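Magazine > Features > Software

The Bin Is the Hard Part

214 shares | 17 comments

I've been hanging around the Cemia team for a while now, and I have to tell you, I went in expecting to write about hands. Everybody wants to write about hands! But the people I kept ending up next to were the ones staring at log files, and what they wanted to talk about was timing.

Cemia is a planning layer. It sits between the part that sees things and the part that moves things, and it decides when a grip is good enough to go ahead. Oanh Mai wrote most of the first version (in a very cold December, she says, with a blanket on). Her favorite test object is a wastebasket. It's thin-walled, it's round in some places and straight in others, and the stuff inside makes a mess of any depth estimate.

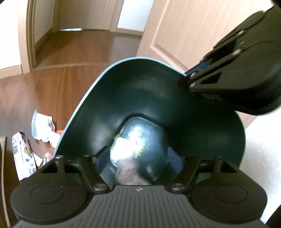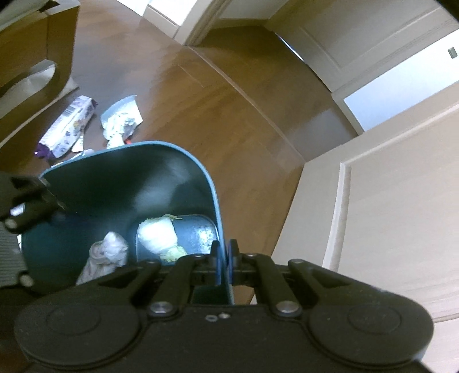 What the planner sees

Both of those views have a thin light blue rim in them, and that rim is what the software is hunting for. Oanh's code fits a curve to it, then picks a spot to pinch. Easy enough on a clean floor. Throw down a white and purple wrapper and some scraps right beside the plastic, and suddenly the edge finder has a dozen other edges to fall in love with.

Then there's shine. Zixuan Lu handles perception, and she groaned when I asked about glossy floors. Reflections move when the camera moves, so her filter compares neighboring moments and throws out anything that slides the wrong way. It took her 60 tries to get a threshold she could live with, and she's still fiddling with it.

The log viewer

My favorite tool in the whole place is a plain little program called Goton. You scrub through a recording and it shows the planner's confidence as a wiggly line underneath. Aiguo Peng has tagged 1312 recordings in it by hand, mostly with notes like "let go early" or "why???" I spent a whole afternoon reading the why ones.

They're moving to a new scheduler next, and Aiguo wants the tags searchable before that happens. Oanh would like him to fix the scroll bar first.

Related
Souad Hamdy on writing tests for things that move
Flovisum opens up its map format
Why my calibration script runs at 3 a.m.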